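Trail snacks that survive a pack - what are you all eating?

tamarackjo
Posted Thursday
Got 39 miles of the Arimmont loop planned for December and I am so excited! Two nights, maybe a third if the weather behaves. Gear is sorted, food is not. Last year I lived on peanut butter and got sick of it by lunch on day two. I'm eyeing something chocolate with what looks like a minty theme going by the box:

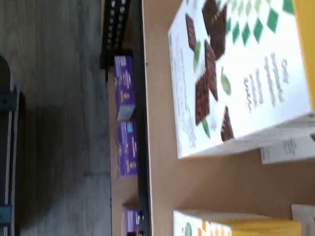 green leaves and dark squares, I'm sold

What holds up in the cold for you?

baekpacker
Mint chocolate is SO good on a cold morning, great pick. My rule is 100 calories an hour while moving, plus a real dinner. Anything chewy goes in an inside pocket or you'll be gnawing on a brick.

ridge_walker133
Gotta disagree on the 100. Way too low for that loop, the climb out of Pritano Creek is a monster. I'd double it and add cheese. Hard cheese loves December!

baekpacker
Fair, I'm small and slow - but cheese every hour? No thanks.

tamarackjo
Ha, cheese is in. I'm also bringing kid-size bars this time. They go down in a few bites and I don't end up with half a bar stuck to my glove. 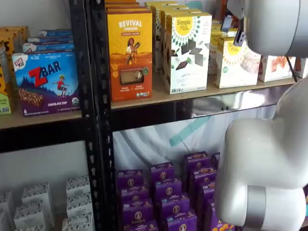 Plus I can mix flavors so I don't get bored. My hiking partner Thanasis Karagiannis swears by dates and salted almonds, so we'll be trading at every stop.

ridge_walker133
Dates freeze solid, tell him to chop them first. And stop at the Notell shelter, best sunset on the whole route!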